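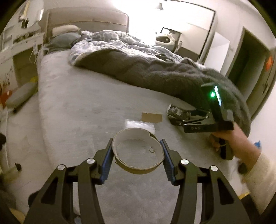

¿Merece la pena un móvil Flendik reacondicionado o mejor uno nuevo de gama baja?

Comunidad de ayuda › Teléfonos y tabletas › Antes de comprar
Publicado el 25 de marzo de 2025

tostadora_azul
Buenas a todos. Disculpen si mi español tiene errores, llevo pocos años viviendo aquí y todavía aprendo. Mi teléfono es un Akov que compré de segunda mano y desde febrero la batería ya no me llega hasta la tarde. Tengo un presupuesto de hasta 370 euros y no quiero pasar de esta cantidad.

He encontrado dos posibilidades. La primera es un Flendik reacondicionado, el modelo que fue el más caro de la marca cuando salió, en estado «muy bueno» según el vendedor. La segunda es un Kälin nuevo, de gama baja, con dos años más de diferencia en la fecha de lanzamiento. El Kälin cuesta menos y me sobraría dinero para una funda y un cargador, que no viene en la caja.

Yo uso el teléfono para cosas normales: mensajes, el banco, mapas en el autobús, muchas fotos de mis sobrinos y videollamadas largas con mi familia. No juego nunca. Lo que me preocupa es la batería del reacondicionado y también cuánto tiempo va a recibir actualizaciones, porque la aplicación de mi banco ya me avisó una vez de que el sistema era demasiado viejo.

Por favor, si alguien ha tenido uno de los dos, que me cuente su experiencia después de algunos meses de uso y no solamente la primera semana. Muchas gracias de antemano.

marea_baja_7
Hola. Tengo el mismo Flendik reacondicionado y lo compré en Brirkitora, que es una tienda en línea donde venden varios vendedores distintos, así que debes mirar bien quién te lo vende. El mío llegó con una rayita en el marco que no se ve con la funda. La cámara es muy superior a la de cualquier Kälin barato, sobre todo con poca luz y con niños que se mueven.

Sobre la batería: en la ficha dice 3000 mAh, que hoy parece poco, pero para mensajes, mapas y fotos me alcanza hasta la noche. Con videollamadas largas no. Si hablo una hora con vídeo, por la tarde lo tengo que enchufar. Antes de pagar yo haría lo siguiente, en este orden:

1. Escribe al vendedor y pregunta la salud de la batería en porcentaje. Si solo te contesta «batería revisada», pregunta otra vez. A mí me contestaron a la segunda.

2. Busca en la página del fabricante hasta qué año tiene parches de seguridad ese modelo exacto. Atención, porque hay dos variantes con casi el mismo nombre y una de ellas dejó de recibirlos antes. El número de modelo completo está en los ajustes, en «Acerca del teléfono», y el vendedor te lo puede decir.

3. Lee las condiciones de devolución enteras — también quién paga el envío de vuelta. Guarda la caja y todos los papeles hasta que termine el plazo. 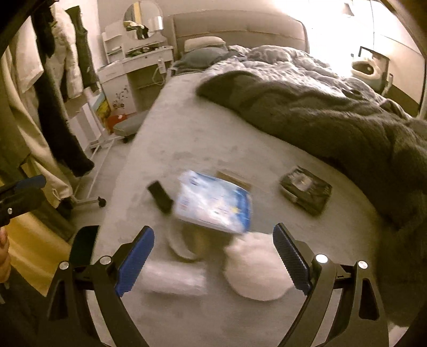 4. Cuando llegue, prueba el primer día los altavoces, los dos micrófonos, el lector de huella y la carga. Para los micrófonos sirve una grabación de voz y después un vídeo, que usan micrófonos diferentes. El mío tenía el altavoz de arriba muy flojo y me lo cambiaron sin discutir, pero tardaron 5 días en contestar el primer correo.

5. Instala la aplicación de tu banco antes que ninguna otra. Si no la acepta, lo devuelves y ya está.

Con tu presupuesto yo volvería a comprar el Flendik, siempre que el vendedor te diga por escrito el dato de la batería.

nubedepapel
kälin no, mi madre tiene uno y va lentísimo para abrir el mapa. la batería dura mucho eso sí

cable_suelto
Una tercera opción: ¿has preguntado cuánto cuesta cambiar la batería de tu Akov? En mi barrio me lo hicieron en una mañana y el teléfono quedó bien para otra temporada. Pero si tu banco ya protesta por la versión del sistema, la batería nueva no te arregla esto, entonces mira primero si queda alguna actualización pendiente.

Entre los dos que dices, yo elegiría según las videollamadas. Si son todos los días, el Kälin aguanta más y la pantalla es más grande, aunque las fotos salen peores. Si son una vez por semana, el Flendik. Y compra el cargador aparte en los dos casos, con la potencia que indica el manual.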